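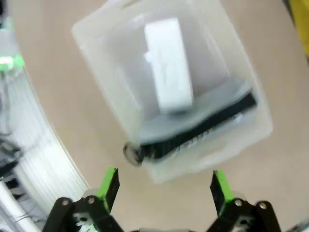 Ticket: storage bin, cloudy walls and lid that won't stay down
Product line: Weltlow clear bins, medium
Opened by: Cathal Quinlan
Handled by: Clodagh Ó Gríofa, Dumura customer support
Status: open, waiting on customer

Cathal, 9:40 am
I bought 2 of these in May. The listing said "clear." I keep cleaning things in mine and I can't read a label through the side. I can tell there's something white in there and something dark with bristles, and that's as far as it goes. Is this a coating that washes off, or did I get the wrong product? Also, the lid pops up at one corner.

Clodagh, 10:25 am
Thanks for getting in touch. Some haze can come from detergent film. Please soak the bin in warm water with a cup of white vinegar for 15 minutes, rinse it and let it air dry. For the lid, please check that nothing inside is taller than the rim.

Cathal, 1:15 pm
Did the soak. Same haze. I had my doubts, and now I have a kitchen that smells like a pickle jar. The second bin has never been used and it's just as cloudy as the first, so I don't see how detergent comes into it.

On the lid: I took everything out and it still lifts. Same corner both times.

Clodagh, 2:05 pm
Thank you for testing that. If an unused bin looks the same, it may be the frosted version, which is sold under the same name. Could you look for a number molded into the base? The frosted one is 320 and the clear one is 14.

Cathal, 2:30 pm
It's 320. So I ordered clear and got frosted, and the soak was never going to do anything. Shouldn't the number have been the first question?

I tried the lid from the other bin too – it lifts at the same corner on this one, and sits flat on its own. That sounds like the bin to me, but I expect I'll be told to soak it again.

Clodagh, 3:50 pm
No more soaking. We can swap both for the clear version, lids included. Please reply with your order number and a photo of the base of each bin.

Cathal, 4:10 pm
Order number to follow. Before I pack anything up, can someone check that the replacements say 14 on the bottom? I don't want to go by the listing again.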